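Two fingers, one flat and a lot of laundry

The Trarkis gripper began on a kitchen worktop and has since spread to most of the flat. Its maker, who builds under the name Wan and shares a bench at the Ollum workshop every Friday, is on the third version and shows no sign of getting bored.

"I wanted something I could hold in my own hand first," Wan says. "You learn so much about a grip when you're the arm!"

The fingers move on a parallel linkage, so the two blue pads stay facing each other as they close. Version one had plain hinged jaws, and Wan still winces at it. "It pinched at the tips and let go everywhere else. I'd pick up a sock and it would just slide out, every single time."

Six metal pins carry the joints now, and getting them to run smoothly took most of June. The Ollum lot helped with the drilling. "There's a drill press there that I'd happily marry," Wan says.
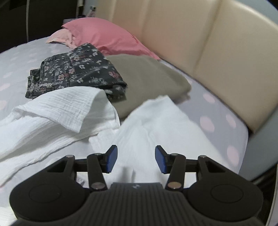 Cloth is the real fascination. Wan does most of the practising on the bed, going through clothes and bits of crinkly gauze, and talks about fabric the way other people talk about football. "Denim is lovely, it's got edges, it stays where you put it. Gauze has ideas of its own. You have to come in low, get a ridge between the pads and close slowly. When it works it's brilliant, I'm grinning like an idiot."

The log stands at 158 tries, with 134 marked as good. Wan is strict about what counts: the cloth has to come up and stay up.

Next is a motor to work the fingers, and then, with luck, a trip to the makers' weekend at Pornholm. "I want to hand it to people and let them have a go. Kids especially. They'll find some way of holding it that I've never thought of, and I'll have to go home and start version four."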